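Minutes of the Working Group on Safe Handling of Bladed Tools by Robots
Tandbridge, December
By the Secretary to the Working Group

1. Minutes of the previous meeting
Approved with one correction to clause 19, where "blade guard" should read "blade holder."

2. Knife handling (clause 29)
Inden proposed that the gripper hold a knife by the handle only, and that the second arm stay clear of the board while the blade is raised. Okine supported the wording but asked that "clear" be given as a distance. The figure of 145 mm was adopted for the draft. 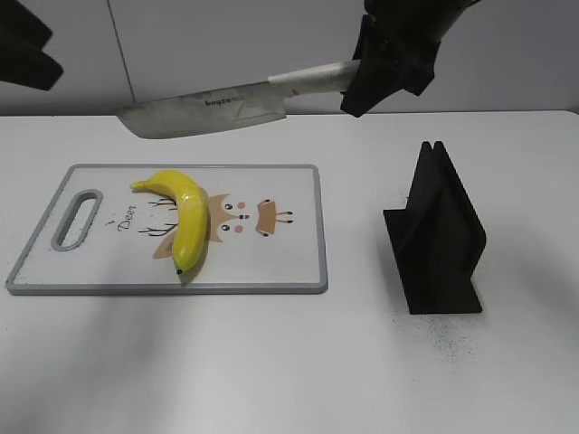 Knife held above the cutting board, with the holder at right.

Benjelloun asked whether the holder must be fixed to the table. Members did not agree – the point was carried over to Thursday's call.

3. Wrist camera views (clause 30)
The group reviewed what an operator can see from the wrist. Okine noted that the gripper housing takes up much of the lower part of the view and that the near edge of the work area may be hidden. It was agreed that no blade movement should be approved from a wrist view alone.

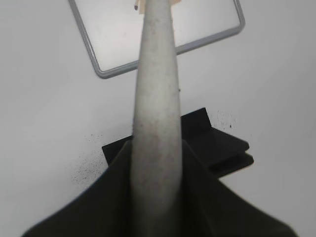
4. Actions
Inden to circulate revised clause 29 within 72 hours.
Okine to draft a note on fixed camera placement.
Benjelloun to report on holder fixing and on cleaning of the tabletop between sessions.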